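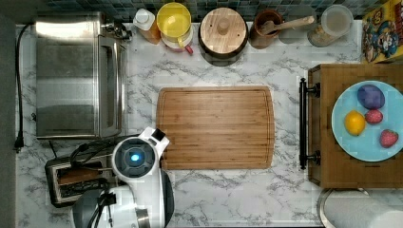
Sarnari Creek Discharge Reporting Project
Progress report to the Altine Fund
September 12, 2018

Grant period to date: first half
Prepared by the project coordinator

Summary

The grant pays us to check whether the discharge reports filed by permitted sites along Sarnari Creek match what is in the water. We are on budget and a little behind on sampling. The reports we have read so far are tidier than we expected, and we do not yet trust them. Please read the numbers below with that in mind.

Records review

We asked the state for every monthly discharge report filed by the four permitted sites on the creek. What came back was 1870 pages, mostly scans, a good share of them sideways. All of it has now been read once and entered in a spreadsheet. The spreadsheet holds 407 separate results for zinc, copper and suspended solids. None of them is over a permit limit.

We would like that to be good news. It may be. But the permits let each site choose the day it samples, and three of the four take one sample a month. A plating shop that samples on a slow morning will report a slow morning. The forms have a box for flow at the time of sampling, and on the forms from the Chiriac Road site that box holds the same figure month after month. A flow that never changes on a creek that floods every spring is not a measurement. We have written to the site and to the state office asking where the figure comes from. The site has not answered. The state office says the box is optional.

The second reading, where a different person checks each entry against the scan, is half done. It has turned up a few typing errors of ours, all in the decimal point, and we have fixed them.

Sampling

The work plan called for water samples at six points by the end of the summer. We have sampled at four. The two missing points are below the Skimuditz bridge, where the landowner first said yes and then asked for an insurance letter we did not have. We have it now and expect to be let in.

Lab results are back for the first round only. Zinc below the Chiriac Road outfall was higher than zinc above it, and still under the limit. One round of bottles proves very little, and we ask that the Fund not quote this result in its newsletter. We were disappointed to see the spring results from another creek described there as "a clear trend" when they came from two visits. 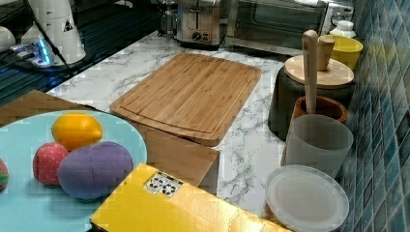

The second round went to the same lab with two blanks and one duplicate mixed in under ordinary labels. If the duplicate comes back very different from its twin, we will say so in the next report and may have to change labs, at some cost. The quote we have from the other lab is $300 more per round. We have not asked for that money and are not asking now.

Public meeting

One meeting was held, at the Skimuditz library. Turnout was fair. Most questions were about smell, which our project does not cover, and about well water, which it does not cover either. We handed out the county's number for both. The evaluation form the Fund asked us to use has a five-point scale for "feeling empowered." People left that line blank more often than any other, and we suggest dropping it.

The new state reporting portal

The original proposal assumed that the portal would open this year and make paper requests unnecessary. We have seen a demonstration. It shows a green check beside any report that arrives on time, whatever the report says. It does not flag a repeated figure or an empty flow box. Unless that changes, we plan to keep asking for the full scans – slow as that is – and to treat the portal as a mailing list.

Budget

Spending is within each line. Copying costs ran over and travel ran under, by nearly the same amount. Lab fees for the second round have not been billed. A full ledger is attached.

Changes requested

We ask to move the last sampling date back one month so the two bridge points get the same number of visits as the others. We also ask to replace the planned "report card" for each site with a plain table of results. A letter grade would suggest we know more than we do, and an A given to a site that picks its own sampling day would be hard to take back.

Next steps

Finish the second reading. Sample at the bridge. Write again to Chiriac Road, this time by certified mail. Send the Fund the second round of lab results when they arrive, blanks and duplicate included.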